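Sorting dark and light clothes before you fold

When I take the laundry out, I first make two piles, dark and light. A striped or ribbed cloth goes on top of the light pile, so I fold it last.

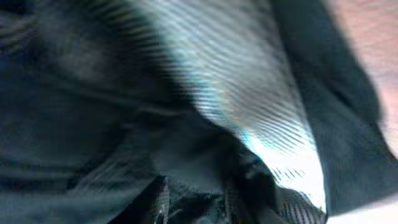

Shake each piece one time and lay it flat. Pull the creases to the side with your open hand, don't press them down. For ribbed fabric, fold along the lines and it will keep its shape better. My shelf from Grasora holds 14 folded shirts, more than this and the pile is falling.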